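Dirkano Hand-Held Gripper, Pair
Spare fingertips, pins and springs sold separately

I've had a pair of these going since July, mostly on laundry and bedding, and I wanted to write the page I'd have liked to read before I bought mine (the Hotenmont shop kindly lets me do that for the things I use every day!).

So, setup first. They come out of the box with the jaws a bit stiff. Open and close each one a good 22 times before you fit the phone, then snug the pivot pins. Snug, please, not tight! A tight pin makes one side lag and you end up fighting it with your thumb all afternoon. I do the pins again every 900 grabs, and the log on my left one stands at 1,708 as I write.

The fingertips are the part that wears. Dark ribbed cloth is the worst for it, all that lint packs in along the edge and then the grip goes slippery. Wipe them with a damp rag, let them dry, and swap them at roughly 1,000 grabs. Lebrun tips fit too, but you'll need to file the shoulder a touch or they sit proud.

Phone mount: clamp it, tilt it, then give the handle a shake. If anything rattles, it's almost always the clamp screw. I put a dab of Drutance thread paste on mine and it's stayed put. Wipe the lenses while you're there, I forget every single time.

Long, floppy clothes are where having two really pays off – one on the near end, one on the far end, and keep the cloth hanging a little slack between them. Pull it taut and you'll wear the tips out twice as fast (ask me how I know).

In the box: two grippers, two phone clamps, one hex key, one bag of pins. Springs ship in a separate envelope, so check the packing before you toss it.

Page updated 2022-01-20
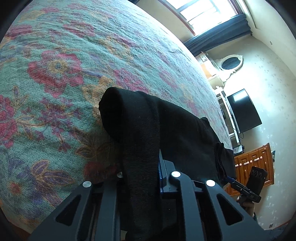 Dana: Do the Lebrun tips need filing on both sides or only the outer one? I did the outer on mine and the right jaw still closes a hair late.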